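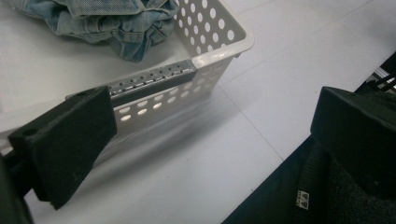
3.2 Containers used in the sorting task

Figure 2. White plastic basket with perforated walls, standing on the floor, with crumpled blue denim at its far end.

The household study reported in this section concerns how clothing is held between the moment it is taken off and the moment it is washed. Earlier work in the Bramberg survey dealt mainly with the washing itself: load size, programme choice and drying. The containers in which clothing waits were recorded there only as present or absent. We take them as the main object of study, on the grounds that the shape and depth of a container affect what is put into it, how far down an item travels, and whether it is seen again before wash day.

Households were asked to use one open plastic basket for a period of four weeks in place of whatever they normally used. The type is shown in Figure 2. It has rows of round holes in the far wall and oval holes in two rows along the near wall, and its rim is rounded at the corner. Open baskets of this sort were preferred to lidded hampers for two reasons. The contents can be checked without moving anything, and items can be added with one hand, a point raised repeatedly in the pilot interviews by people who carried a child or a telephone while tidying.

A total of 489 item placements were logged in the participants' own diaries. For each placement the participant noted the kind of garment, the room it came from, and whether it had been folded, rolled or dropped. The diary sheet followed the layout proposed by Thakur, with one added column for items that were taken out again and worn. Yogesh Rawat checked the sheets for missing entries and returned 29 of them for completion. Two households withdrew during the first week and their sheets are not included in the totals.

3.3 Denim and other heavy garments

Heavy garments were treated as a separate class. Denim keeps the shape in which it is dropped, so that a pair of jeans put down in a heap tends to remain a heap and takes up a good deal of space at one end of a basket. The denim in Figure 2, most likely a pair of jeans, is bunched in this way, with its folds and seams visible and the colour varying between faded light blue and darker indigo in the creases. Knitted items of similar weight, by contrast, were reported to spread and settle under whatever was laid over them.

This difference had a practical effect on the diaries. Participants were more likely to describe the basket as full when a heavy garment had been dropped in first, even where the number of items was low. Several wrote that they had pushed the garment to one end to make room, and one household kept jeans over the back of a chair until the evening before washing — a habit which it had followed before the study and saw no need to change. We have left such cases in the results, as they form part of ordinary practice.

Removal for a second wearing was also more common among heavy garments. Shirts and socks were seldom taken out once they had gone in. Jeans and jumpers were, and the reasons given were mostly to do with weather and with the wish to avoid opening a clean pair late in the week. A basket was therefore serving two purposes at once, holding clothes that were to be washed and clothes on which no decision had yet been made. The coding scheme taken over from Huvon has no category for the second group. We added one, labelled 'undecided', and applied it to all sheets before the analysis in Section 4.

3.4 Limits of the procedure

The diaries depend on memory, and entries made at the end of the day are likely to be less exact than those made at the time. Participants were asked to write down each placement within the hour, but no check was made on this. The study was also carried out in December, when heavier clothing is worn and drying takes longer indoors. A summer round would be expected to show fewer jumpers and quicker turnover, and the share of 'undecided' items may well fall.

A further limit concerns the basket itself. Some participants found it larger than their usual container and said that they washed less often as a result. The Zadetti questionnaire, which was given at the end of the period, includes one item on container size but does not separate height from width. The answers to that item are reported in Section 4.3 together with the figures for each class of garment.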